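Cuaderno de taller -- recopilatorio de Brustlow, tomo único
Entrada de marzo, empezada a las 9:20

Retomo donde lo dejé. Quedan 134 páginas maquetadas y la paginación por fin cuadra con el pliego. El serial original llegó a 94 entregas, todas en tira vertical, y el trabajo de este mes ha sido pasarlas a página sin que se note demasiado la costura. En general funciona. Donde peor va es en los capítulos de la huida a Luik, porque el dibujo estaba pensado para bajar con el dedo y las caídas de viñeta pierden fuerza al partirlas en dos.

Decisión tomada: las tres caídas largas van a página completa, a sangre, aunque eso obligue a empujar el capítulo siguiente y a perder la página de respeto. Prefiero perder el blanco.

Rotulación. He vuelto a probar la fuente de la serie a 7,5 puntos y en papel se lee mal, sobre todo las cursivas de la radio. A 8 entra en casi todos los globos. Los que no entran están marcados en azul en la prueba impresa. Son casi siempre los del capitán, que habla mucho. No recortar diálogo sin consultarlo con guion; la otra vez se quitó una frase en el capítulo del puente y resultó que hacía falta para entender el final.

Color. La imprenta pide perfil para papel sin estucar. Con ese perfil los nocturnos se empastan y la secuencia del depósito queda casi negra. Subí los medios tonos en una copia y mandé dos páginas a prueba. Si vuelven bien, aplicar lo mismo a todo el bloque nocturno. Guardar los originales aparte, en la carpeta de siempre, y no sobrescribir (ya pasó con las cubiertas).

Continuidad. El serial arranca justo después del último capítulo televisivo, con la compuerta cerrada, pero en la entrega de apertura hay un uniforme que en pantalla no aparece hasta más tarde. Los lectores ya lo señalaron cuando salió en la web. Se puede corregir el parche del hombro en las viñetas afectadas, que son 6, sin tocar nada más. Lo dejo apuntado como pendiente y no como urgente.

También está el asunto del orden. En la web, el episodio de la hermana salió como extra entre temporadas. En el tomo lo he puesto al final, como apéndice, con portadilla propia. En la maqueta anterior iba intercalado y cortaba el viaje por la mitad. 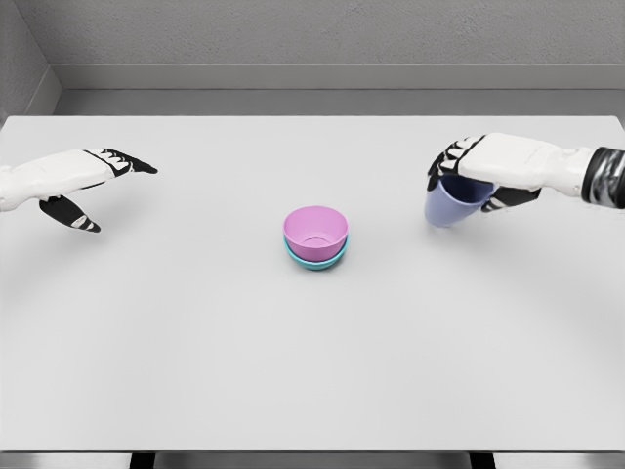
Kekell escribe al margen de la maqueta que el episodio de la hermana no debería ir de apéndice: quien compre el tomo sin haber leído la web va a llegar al desenlace sin saber de quién es la voz de la radio, y el apéndice le va a sonar a explicación tardía. Propone ponerlo abriendo el segundo tercio, con una portadilla discreta y sin la palabra "extra" en ningún sitio.

Tiene razón en lo de la voz. No lo veía porque me sé la historia de memoria. El problema es mecánico: si lo muevo, la doble página del mercado cae en par-impar cambiado y se rompe. Habría que meter una página suelta antes. Opciones: recuperar la ilustración de la portada web de esa temporada, o un mapa de Brustlow, que se pidió en su día y no se hizo. La ilustración ya existe y tiene resolución suficiente. Empiezo por ahí.

13:05. Movido. La doble del mercado vuelve a su sitio. El índice hay que rehacerlo entero.

Cubierta. Prisarton ha devuelto el boceto con un comentario sobre el logotipo: la licencia exige que el título de la serie vaya en la mitad superior y sin invadir por figuras. Ahora mismo la antena lo pisa. Bajar la antena o girarla; yo la bajaría. El lomo está bien. En la contra falta el texto, y el que hay es el de la nota de prensa, que cuenta demasiado -- menciona la traición del capítulo cuatro. Escribir otro más corto.

Material adicional que entra seguro: bocetos de personajes, las portadas descartadas y un guion a página enfrentada con su lápiz. Fuera la entrevista, que repetía lo publicado en la web.

Pendiente para la próxima sesión:
Índice nuevo.
Globos azules, consultar con guion.
Parche del hombro.
Antena de la cubierta.
Preguntar a imprenta si la página añadida cambia el presupuesto o sale del blanco que ya estaba contado.

17:40. Han llegado las pruebas de color. La primera bien, la segunda todavía oscura en la esquina donde está la escalera. Subo un poco más solo esa zona y la vuelvo a mandar mañana temprano.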